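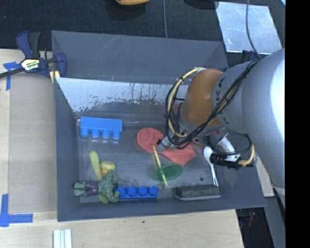

Cables are what go first on a picking arm. Motors last, gearboxes last, and the paint outlives us all, but the wire that has to bend every time the wrist bends is on borrowed time from the day you plug it in. Most of what follows is about keeping it alive a bit longer. Start with the loop at the joint. You want a tall, lazy arc like the one the cream cable makes there, tied to the black ones with small dark ties at intervals, so the whole bundle moves as a family. A cable pulled flat against the arm looks much tidier and will be dead by April.

Ties. Snug, then back off until you can slide the bundle under your fingernail. Kazimír Beneš used to pull them tight with pliers and trim them to a point, and I have the scars on my forearm to remember him by. Trim flush with nail clippers. Cheap ones are fine.

Before you tie anything, walk the arm by hand to its worst positions: wrist all the way over, all the way back, down in the far corner of the bin. Mark the bundle with a paint pen wherever it pulls or rubs. Those are the places where you don't put a tie.

Write the date of every cable change on a strip of masking tape and stick it inside the controller door. Ours has a strip saying the last cable did 867 hours. The one before it did 63, and that was the one I installed.

Clamp the bin. It sounds too dull to mention until the fingers catch the rim and the bin sets off across the table with everything in it. Bar clamps at the corners do the job, with a scrap of something under the jaw to save the edge. Give each one a quarter turn every morning, as they creep. If the bin has to come off for cleaning, put tape corners on the tabletop first, and then leave them there, even if Iveta Sokol has a new bottle of adhesive remover and is looking for a purpose in life.

Fingertips. Wipe with rubbing alcohol on a lint-free rag. Sock fuzz is the worst offender in our bin and it packs into the tip like felt. An old toothbrush gets it out. Do not use the toothbrush by the sink, which belongs to Peter Mikuš.

Checking the grip: close the fingers on a strip of copier paper and tug. It should hold evenly across the width. If it slides out on one side, a finger has been knocked crooked, probably against the bin wall, probably while you were at lunch. Loosen both screws, close the fingers gently on a flat bar, tighten a little at a time, try the paper again.

Keep a few awkward things in the bin for testing after any repair. Something thin, something floppy, something flat. A plastic spoon lying on its back has humbled more software than I care to list. When the arm has made 100 picks with no cable snagging, call it fixed and put the cover back on the controller.

Spare screws live in the jam jar, M3 only. There are 8 at the moment. If you take the last one, write it on the lid.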